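Klapptisch Fivmont 123: Erfahrungen nach elf Wochen als Arbeitsfläche im Kinderzimmer

Gesucht war eine Fläche, die sich zum Sortieren und Ausmisten aufstellen lässt und danach wieder verschwindet. Der Fivmont 123 hat eine hellgraue Kunststoffplatte auf weißen Metallbeinen und wird über den Händler Notville vertrieben. Zum Vergleich diente der ältere Tenda-Tisch, der bei uns bisher im Keller stand. Beide wurden selbst gekauft.

Aufbau und Mechanik

Der Tisch kommt fertig montiert. Beine ausklappen, Sicherungsringe über die Streben schieben, umdrehen. Die Ringe saßen im Neuzustand stramm und ließen sich nur mit Nachdruck bewegen, nach einigen Zyklen ging es leichter. Beim Tenda rasten die Streben selbsttätig ein, was bequemer ist, dort aber inzwischen Spiel verursacht. Eine Klemmgefahr besteht bei beiden Modellen im Bereich des Gelenks. Kinder sollten beim Aufklappen nicht danebenstehen.

Die Füße tragen dunkle Kappen, die ohne Kleber aufgesteckt sind. Auf glattem Boden rutscht der Tisch damit nicht, solange er nicht seitlich angeschoben wird. Eine Höhenverstellung fehlt, ebenso ein Niveauausgleich. Auf unebenem Estrich muss unterlegt werden.

Platte

Die Oberfläche ist matt und leicht genarbt. Für das Schreiben auf einem einzelnen Blatt ist das zu rau, für grobe Arbeiten spielt es keine Rolle. Getestet wurde überwiegend mit dem, was beim Auspacken und Aufräumen anfällt: zerknülltes Papier, Pappe, Verpackungen, Prospekte.

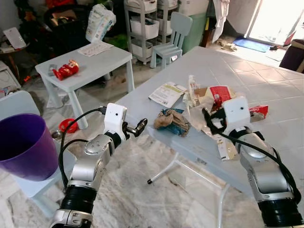

Mit einem Mikrofasertuch und lauwarmem Wasser gehen Staub und Klebereste in der Regel ab. Filzstift auf Wasserbasis bleibt in der Narbung sichtbar, wenn er über Nacht eintrocknet. Spiritus hilft, macht die Stelle aber minimal glänzend. Der Hersteller äußert sich in der Anleitung nicht zu Lösungsmitteln, insofern auf eigene Gefahr.

Die Kante ist umlaufend gerundet und hat keinen Anschlag. Leichtes Material rutscht beim Zusammenschieben also ungehindert über den Rand. Das ist ein Vorteil, wenn ein Eimer oder Sack darunter steht, und ein Nachteil bei kleinen Bausteinen.

Durchbiegung

Gemessen wurde mit einer Richtlatte und einer Fühlerlehre. Unter 36 kg, mittig auf einem Brett verteilt, gab die Platte 4 mm nach und kehrte nach dem Entlasten in die Ausgangslage zurück. Der Tenda kam bei gleicher Last auf 11 mm, ist allerdings deutlich älter und hatte bereits eine leichte Vorverformung. Ein direkter Vergleich ist deshalb nur eingeschränkt zulässig. Beim Aufstützen an der Stirnseite schwingt der Fivmont in Längsrichtung nach. Quer ist er steif.

Einsatz im Raum

Der Platzbedarf ist der eigentliche Prüfpunkt. In einem Zimmer, in dem bereits Kindermöbel und Aufbewahrung stehen, bleibt für einen großen Tisch wenig Stellfläche. 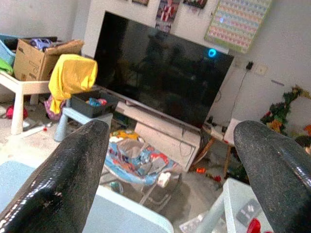 Kleinmöbel übernehmen in der Praxis einen Teil der Aufgabe, für die der Klapptisch gedacht ist. Sie sind ständig aufgebaut und werden entsprechend zugestellt. Der offene Karton mit dem lila Spielzeugauto belegt den weißen Tisch, und der dunkelgraue Korb voller Kleinteile sitzt auf einem hellblauen Hocker. Zum Sortieren taugt eine solche Anordnung nicht, dafür braucht es eine zusammenhängende Fläche in Arbeitshöhe. Der Fivmont liefert sie, muss aber nach Gebrauch konsequent wieder eingeklappt werden. Hinter der Tür passt er hochkant, sofern die Klinke Abstand lässt.

Für Kinder ist die Arbeitshöhe ungeeignet. Wer einen Tisch zum gemeinsamen Basteln sucht, sollte zu einem niedrigeren Modell greifen. Kovács bietet eine Variante mit verstellbaren Beinen an, die hier nicht geprüft wurde.

Mängel

Eine der Fußkappen löste sich in der dritten Woche und wurde wieder aufgesteckt, seitdem hält sie. Der Tragegriff hat einen scharfen Grat aus der Fertigung, den ich mit Schleifpapier entfernt habe. Die Anleitung besteht aus einem Blatt mit Zeichnungen – eine Angabe zur Punktlast fehlt darin.

Bewertung

Verarbeitung: gut, mit Abzug für den Grat am Griff.
Stabilität: gut in Querrichtung, befriedigend in Längsrichtung.
Reinigung: gut, Filzstift ausgenommen.
Verstauen: befriedigend, da ohne Transportsicherung für die eingeklappten Beine.

Als zeitweilige Sortier- und Packfläche ist der Tisch zu empfehlen, als Dauerlösung im Kinderzimmer nicht. Der Tenda bleibt im Keller und trägt dort Farbeimer.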